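Tosthorpe Ladies cup final - did we deserve it?
57 comments | 183 shares

northbank_nel
Jun 24, 2019
So the match report says we "dominated from start to finish" against Treseck. Was the writer at the same game? We won 1-0 with a header off a corner that should have been a goal kick, then spent the last half hour booting it into the car park. Delighted to have the cup, but I'm not buying dominated.

gaffertape
Agree on the corner. Their number six never touched it. But we had the better chances before the break, and Borkowska should have had two.

old_treseck_end
Treseck fan in peace. Better chances? You had one shot from the halfway line and one that hit your own player. Our keeper could have brought a book.

northbank_nel
Ha, fair. What bothers me more is the club saying this proves "the project" is working. Three managers in as many seasons and a one-goal win off a dodgy corner. I'd want to see a September without losing to Aritetti first.

pitchside_mo
You lot would moan if we won the World Cup. Radosław Borkowska has put a back four together out of nothing and they haven't let in a goal in the whole cup run. That is a project, whatever you think of the word.

gaffertape
The whole cup run was four games, and one of those was a walkover because Sadowski couldn't raise a side. Let's not get carried away.

pitchside_mo
So three clean sheets. Still three more than last year.
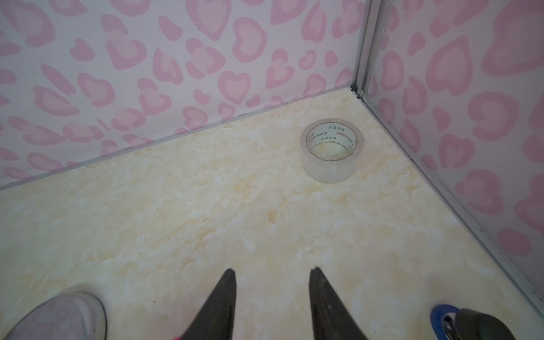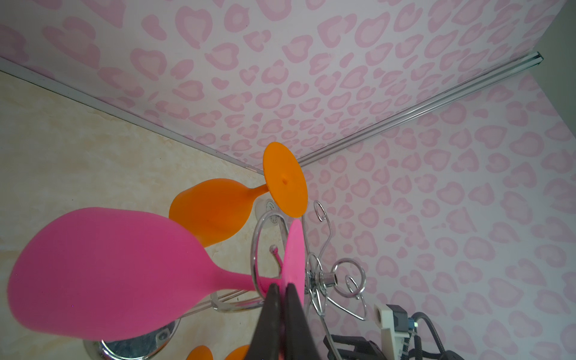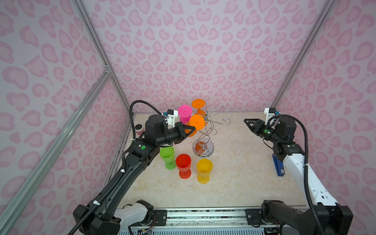

Re: Tosthorpe Ladies cup final - gate and ticket prices

kettle_corner
Can we talk about the attendance? They announced "some 50" more than the semi. I stood by the gate for the first ten minutes and I don't see where they were hiding. Half the far side was kids from the under-tens who got in free.

old_treseck_end
We brought a coach, if that helps. It wasn't full.

kettle_corner
It doesn't help much, no. If they put season tickets up on the back of that figure I'll want to see how they got it.

pitchside_mo
Who said they're putting them up?

kettle_corner
Have they ever won anything and not put them up?

northbank_nel
He's got a point there. Went up after the promotion, went up after the plate, and the tea hut still shuts at half time.

gaffertape
I'd pay it if they signed a proper left back. The girl on loan was good but she's going back, and I can't see them replacing her whatever the programme notes say.

old_treseck_end
You can have ours. See you in the league - bring your own corner flags, the ref seems to like yours.

Reply (log in to post)
Contact the moderators | © Touchline Talk | Back to top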